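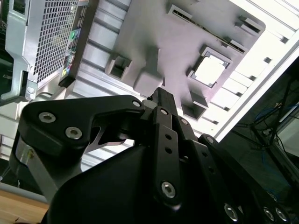

TERBRIDGE, April – Larness, a maker of aftermarket parts for older sports cars, today opened orders for the Baltorard, a replacement cooling fan kit for mid-engined cars whose original radiator fans have become weak or noisy.

The kit contains 2 fans, a mounting plate, a wiring harness with its own relay and fuse, and all bolts and spacers. It fits the original radiator mounts, and no drilling of the bodywork is needed. Owners can keep the factory temperature switch or use the one supplied.

"Most of the cars we see overheat in traffic, not on the highway," said Saron Alemneh, product manager at Larness. "The old fan motors draw more current every year and move less air. People change the thermostat and the coolant, and then they are back in the same line of cars with the needle climbing."

The harness takes power straight from the battery feed – the original wiring on many of these cars runs through the fuse box, where heat damage is common. The supplied fuse holder is sealed and can be mounted on either side of the front compartment.

Larness developed the kit with Bozkurt, a repair shop that services classic and low-volume sports cars. Bozkurt fitted early versions to customer cars over 8 months, and the mounting plate was changed after the first fittings to leave more room around the lower hose.

"We asked for longer bolts and a better connector, and we got both," said Hülya Saraç, workshop manager at Bozkurt. "A careful owner with ordinary hand tools can do the job at home. Allow an afternoon, and bleed the cooling system properly if you take the radiator out."

The Baltorard kit costs $129 and comes with a 60-month warranty on the fan motors. Relays and fuses are not covered. Printed fitting instructions are in the box, and spare harnesses can be ordered separately.

Orders are being taken now through Larness and at the Bozkurt parts counter. Kits will ship in the order in which they were placed.

Press contact: Saron Alemneh, Larness, Terbridge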